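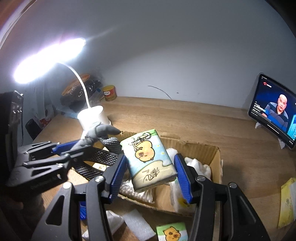 Tissue packs and white packing material in an open carton on the desk.

Progress report: Welcome Box project
Prepared by Salvador Marinho for Thaddeus Tillman, Drandari Fund

Period covered: through the end of March

1. Where we are

The grant pays for small boxes of everyday supplies for people moving into the Borkach rooms with little or nothing of their own. The target for the full grant is 1000 boxes. This period we settled the contents, changed the way we pack them and finished the first run of 40. All of those have gone over to Borkach and been signed for at the front desk.

2. Contents

Every box now holds tissues, cotton swabs, a washcloth, soap, a toothbrush and toothpaste. We dropped the sewing kit. Most of the residents who answered our question sheet said they would not use it, and the money goes further on tissues.

Tissues are bought as soft packs in plastic wrap. The ones we have now come in a pale green and light blue print with a cartoon animal holding a bicycle over its head. Residents with children asked for more of that print, so Suksawat has been asked to keep it on the order as long as the price stays the same.

Cotton swabs are the wooden-stick kind, in clear bags. We looked at hard tubs with lids, but they take up too much of the carton and cost more.

3. Packing

We reuse brown cardboard cartons whenever we can get them. Some have torn flaps, and we accept those if the bottom and corners are sound. Old labels are supposed to come off before a carton is filled. This was missed on several in the first run — it is now a line on the packing sheet.

The order of work is simple. The goods for one box are set out on the table beside an open carton and checked against the sheet, and then they go in. Heavy items go at the bottom and the soft packs on top. Before this we filled straight from the supply shelf, and two boxes reached Borkach without soap.
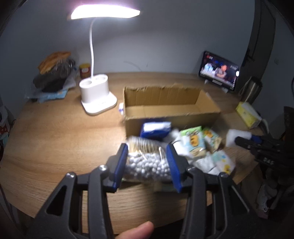

Bag of cotton swabs, with an open carton and other packaged goods on the round table.

The round table works for one carton at a time. The desk lamp gives enough light for reading small print on packets in the evening, when most of our packing gets done. Space is the weak point. Clothing and bags share the table with the supplies, and I would like a separate shelf for them before the next run.

4. Supplies and spending

Spending is within the budget for the period. Tissues came in under the estimate and soap came in over, and the two nearly cancel out. Delivery from Nomau was late once, which held up packing but did not add cost. Receipts are in the folder sent with this report.

5. Next period

- Pack a second run of 30 boxes for the Borkach annex.
- Get a written price from Suksawat for the larger order.
- Put up the shelf for clothing and bags.
- Collect question sheets from residents who received a box in the first run.

6. Decision needed

We would like approval to move the unspent sewing kit money to the tissues and swabs line. The total does not change. An answer before the Suksawat order goes in would let us buy both at the current price.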